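Chambers > Court Services > Workshop Notebook > February

Last updated: February, 4:10 p.m.

Print this page | E-mail this page

Courtroom audio and the small claims calendar

Started at 7:30 with the recorder in Courtroom B. Hazem had left a note that the witness channel was dropping out during the traffic arraignments. Swapped the cable first, no change. Swapped the microphone with the one from the clerk's desk and the dropout moved with it, so it is the microphone. Tagged it and put the spare on the witness stand. The spare is a Skerko and runs a little hot. Gain on channel 3 is now two notches lower than the sheet says. I wrote the new setting on the sheet in pencil.

The judge wants a backup recording of every small claims hearing from now on. The last appeal went up with a gap in the transcript, and the district court sent it back asking for the missing part. We had it on the second machine that time, by luck. Backup goes to the Wemano unit under the bench. It fills up after 30 hours, so someone has to clear it before that. Hazem has taken this on through the end of the month.

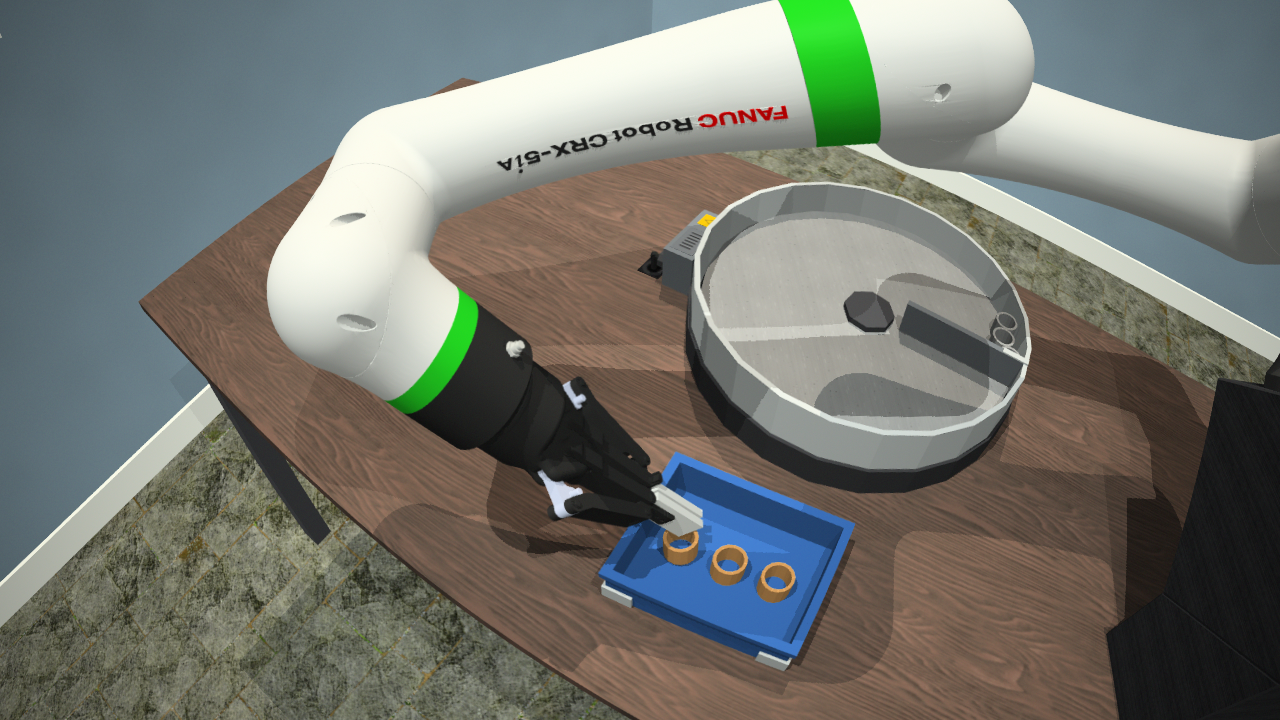
Next was the calendar export. The clerk's system still puts continued cases on the old date as well as the new one. Hafþórsson v. Brulex showed up twice again, once in the morning session and once in the afternoon. Deleted the morning entry by hand and called both parties to make sure they had the right time. Brulex had the wrong one. Their office manager was polite about it.

Ran the export against the paper docket for the whole month. 700 lines, 23 of them duplicates. All 23 are continuances entered at the counter; the ones entered from the courtroom are fine. So the counter form is where to look. Brynhildur thinks it saves a second copy when the clerk goes back to fix the phone number. She is going to try it on the test docket tomorrow - not on the live one, please.

Hallway display: now refreshes every 30 seconds. It was on ten minutes, and people were standing outside the wrong door. The font is still too small for the far bench. Tried the next size up and the long case names wrap onto a second line and push the last hearing off the screen. Left it alone.

Still open:
- order two microphones, same model as the clerk's desk
- retype the gain sheet for Courtroom B
- ask the judge if sealed hearings go on the backup unit too. I have been switching it off for those, but there is nothing in writing.
- key to the bench cabinet sticks. Brynhildur has the other one.

Interpreter headsets charged and back in the drawer. Number four has no foam on the left side.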